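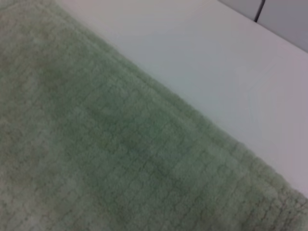
Wieser's note in the margin of last month's page asks whether we should be washing the towels before we fold them for the count, and says the new ones will come out a different size once they have been through the machine. Fair point. I have been putting it off.

Home | Notebook | Linens | Supplies | Older entries | Log in

October, started 9:20 am

Green waffle towels, the Drernby lot. 20 in the carton. Took 6 out for washing and left the rest in their paper so there is something to compare against. Flat measure before washing: 70 cm on the short side, hem to hem. Measured along the hem first and then across the middle, and got the same both times, so from now on I will only do the hem.

Laid each one on the white top to smooth it. The pile catches if you push against it. Stroke it one way, toward the hem, and leave it alone after that. If you go back and forth you get dark and light patches and then it is hard to tell a shadow from a stain. 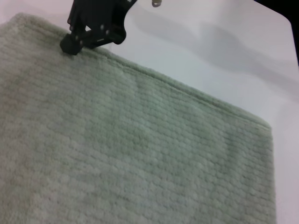

Green towel laid out on the white top, hem and one corner.

Things to check on the hem before anything goes in the wash:
– stitching at the corners, both ends
– fuzz along the outer edge (some is normal, long loops are not)
– whether the border lies down or wants to curl

Two of the 6 had a pulled loop near the corner. Snipped them level with the small scissors, did not pull. Marked both with a white thread on the back so I can find them again.

Folding: thirds lengthwise, then in half, then in half again. The Kellel shelf is too shallow for the old fold in quarters, the front edge hangs over and the stack slides. Thirds fits with the hem to the back. A stack of 5 stands up by itself. I tried one more on top and it leaned.

Wash is set for after lunch, warm, no softener. Softener was used on the Clustidgate batch in spring and those never dried a plate properly again – they are rags now, bottom drawer, help yourself.

Still to do: measure again when dry, same hem, same tape. Write the number on the carton lid as well as in here. Answer Wieser. Order more white thread.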